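Clenholm Credit Union: Member News
December 12, 2022

Holiday loans, and a few things to know first

Quick one before the break. Lots of calls this month on the small personal loan, so putting it all in one place.

You can borrow from 900 up to 2000 dollars. No fee to apply. Pay it back early if you like, no penalty for that either. The rate is fixed for the whole term and it's printed on the first page of your agreement, so please read that page before you sign (we do get people ringing in January asking what they signed).

What to bring: photo ID, your last 3 pay slips, and something with your current address on it. A power bill is fine. Phone bill is fine too. If you're self-employed, last year's tax notice instead of the slips. Joint applications need both people at the counter, sorry, can't do it over the phone yet.

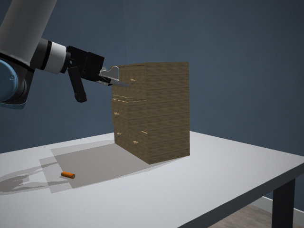

Turnaround is 8 business days right now. It was quicker in October but teh Stendale branch is short staffed and their files are coming over to us. If you need the money before the holidays, get your papers in this week. Chauke Road counter is usualy the quieter one, mornings especially.

Already have a loan with us? You can top it up, but the new amount gets checked like a fresh application. Missed a payment or two? Come in anyway. Might be a smaller amount, might be a longer term, we'll have a look.

Also, car title loans. We don't offer them. A few members have had flyers from Surier in the mailbox and asked if that was us. It wasn't. If you've signed with another lender and want someone to go over the paperwork with you, book a half hour at the front desk, no charge for members.

Holiday hours are on the door and on the website. Online banking runs as normal. Transfers to other banks will be slower over the stat holidays so pay the rent early.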